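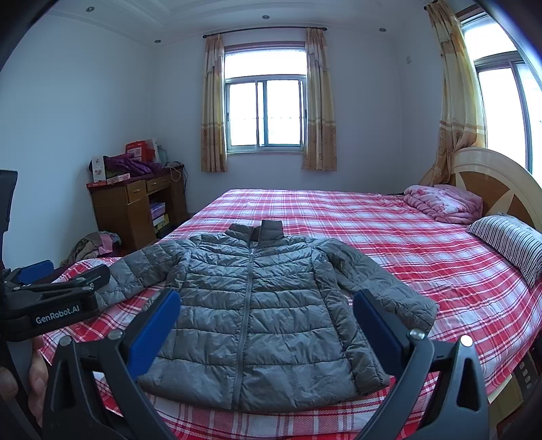 Koseo, season 2: worth sticking with? (spoilers through episode 3)

Started by mbiro_tv

I watched the first three episodes of the new season over the weekend. Season 1 was one of my favorite crime shows of the last few years, so I was going to watch this no matter what. I'm not sure about it so far. The pilot body at the bottom of the lock is a good opening, but then we get most of an episode about the harbor board, and Inspector Orbán doesn't even show up until the last ten minutes.

Does it pick up? Please keep it to episode 3 or mark anything later.

Miklós

---

lawal_n wrote:

It picks up in 4. I liked the harbor board material though. Season 1 did the same thing with the cannery and people forget that because the ending was so strong. You need to know who owns what before the second death makes sense.

---

tidewatcher wrote:

Disagree. The cannery plot had Orbán in it from the first scene. Taking your lead out for almost two hours is a different decision and I don't think it works. The replacement detective has one expression.

Also the subtitles are bad this year. In episode 2 the pathologist says the man had been in the water three days and the subtitle says three weeks. That's a clue!

---

zuzana.t wrote:

Which service are you watching on? I have it through Jelteck and mine says three days. There was a corrected set of subtitles put up on Wednesday, so if you downloaded it before then you may have the old one. Delete it and download again.

---

tidewatcher wrote:

Downloaded, yes. Thanks, will try that.

---

mbiro_tv wrote:

I had three weeks too and built a whole theory on it. So the brother's alibi is no good after all? He was only on the ferry until Sunday.

---

lawal_n wrote:

No comment on the brother.

---

Holger S wrote:

I gave up after episode 2. Everybody in this show whispers and every room is lit by one lamp. Season 1 was dark too but you could follow it. I have gone back to the old German procedurals, 23 episodes a year, and somebody gets arrested in each one.

---

zuzana.t wrote:

The sound mix is low on Jelteck too. Turning off "night mode" in the audio settings helped on my set. The lighting I don't mind.

As for Orbán being absent, the reason is given in episode 3 if you listen to the phone call in the car. She's suspended over the evidence bag from last season. The show doesn't repeat it, so it's easy to miss.

---

tidewatcher wrote:

I caught the phone call. Knowing why she's gone doesn't make the two hours without her any better.

---

Ezequiel P wrote:

Has anyone read the book? The season is loosely based on the second one. It's short, 172 pages in my paperback, and the harbor board gets a single chapter. They have stretched it a lot. The killer may be different too, judging by how they've changed the widow, but I've only seen as far as you have.

---

lawal_n wrote:

I read it. Mild book spoiler, skip this if you care: the widow isn't in it until the trial. So everything with her and the boat keys was written for TV, and I think it's the best part of the season.

---

Ezequiel P wrote:

The boat keys are good, I'll give you that. I miss the trial chapters and I doubt we'll get them.

---

Holger S wrote:

Is it finished after this season or do they leave it hanging? I might try again if there is an ending.

---

zuzana.t wrote:

The main case closes. One thing about Orbán's old partner is left open. A third season hasn't been announced, and the page on Onex only lists the two.

---

mbiro_tv wrote:

Watched 4 last night. Okay, it picks up. Orbán reading the tide table to the harbormaster and waiting for him to see the problem was like the old show. I still think they could have dropped one of the first three. Going on to 5 tonight, so no spoilers past that please.

---

tidewatcher wrote:

New subtitles are in and they say three days. They've still got the name of the ferry wrong in episode 1.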